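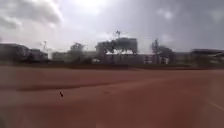

The balance loop on Puluma now runs at 300 Hz, up from the 200 we had in July. Most of the gain came from moving the IMU read off the shared bus. Refilwe Van der Merwe rewrote the driver on the back bench at the workshop and I did the soldering, badly, then again.

Changes since the last post:

- new hip brackets, 2 mm thicker at the bolt face
- Jiment motor controllers in place of the old pair
- logging to a separate card, so a full buffer no longer stalls the gait

The remaining fault is vision. At walking pace the line finder is fine on the workshop floor. On a running track it gets frames like this:

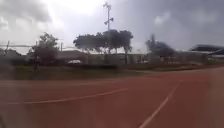 *Two white lane lines, one curving on the left, one diagonal on the right. Heavy sideways blur.*

Lane lines are wide and high in contrast, so they survive a fair amount of smear. The skyline is another matter. I had wanted to use fixed features on the horizon as a heading reference, with the gyro filling in between frames, and the matcher needs corners.
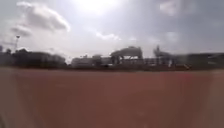

*No lane lines to work with. The light pole on the left is the sharpest vertical.*

Tumelo Lekota suggests capping the exposure and accepting the noise. Caoimhe Carroll would sooner throw away any frame where the yaw rate is over a threshold. I shall try the cap first, as it is one line in the config. The threshold needs the camera and gyro clocks to agree, and at present they drift.

Code is in the Puluma repository, under `vision/lines`. The bracket drawings still need their hole sizes corrected, so please don't cut from them yet.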